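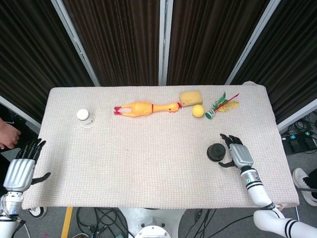
Flerlow Shared Workshop
Two-Arm Build Group
Minutes of the regular meeting held Saturday, March 9, 2024

1. Opening
The meeting was opened by the chair at the workbench end of the room. A quorum was present. The minutes of the previous meeting were approved with one correction: the spare wrist collar was purchased by the group and is not on loan from Forsberg.

2. Mechanical report
Both arms are mounted and both hands are fitted. The thumb on the right hand continues to stop short of full travel when the wrist is turned inward. The mechanical lead believes the tendon guide is at fault and will replace it with the revised part. The left hand has no open items.

3. Cabling
Members discussed the cables on the floor by the base and the power strip beside the table. It was agreed that the runs will be sleeved and tied along the wall side before the next powered session. The motion to spend up to $40 on sleeving and clips was carried.

4. Grasping trials
The group reviewed the set of items used for pick and place work. The soft items — the sponge, the small yellow ball and the rubber chicken — are to be kept. The feathered toy was the subject of longer discussion. One view was that the feathers are too easily damaged; the other was that the hand should learn to take it by the green and white base. It stays in the set for now.

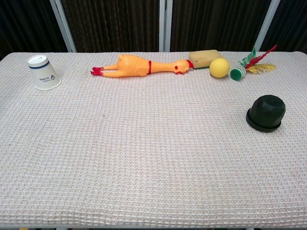
The dark green rubber cap was accepted as a trial item, to be placed by itself toward the front and picked up by the dome. The paper cup will be used upside down only. Each item will be given 10 attempts per hand, and a result will be entered on the log sheet after every attempt, including failures. A request to change the tablecloth for a smooth one was not supported, as the textured cloth keeps the ball from rolling.

5. Software
The Drindwood control branch was merged during the week. Calibration now has to be repeated whenever the table is moved. The software lead asked that members not edit the saved home position without a note in the log.

6. Safety
The rule on hands near the table was restated. A person standing at the table while the arms are powered must have a second member at the stop switch. Speed remains limited to the lowest setting.

7. Other business
A visit from the Gridosberg makers' group was approved in principle. The date is to be settled by email.

8. Action items
Replace right thumb tendon guide — mechanical lead
Buy and fit cable sleeving — workshop lead
Print new log sheets — secretary
Reply to Gridosberg — chair

The meeting was adjourned at 5:10 p.m.

Recent documents
Build Group minutes, February
Flerlow Workshop rules for powered equipment
Parts list, wrist and hand assembly
Drindwood branch: notes on calibration
Tool sign-out form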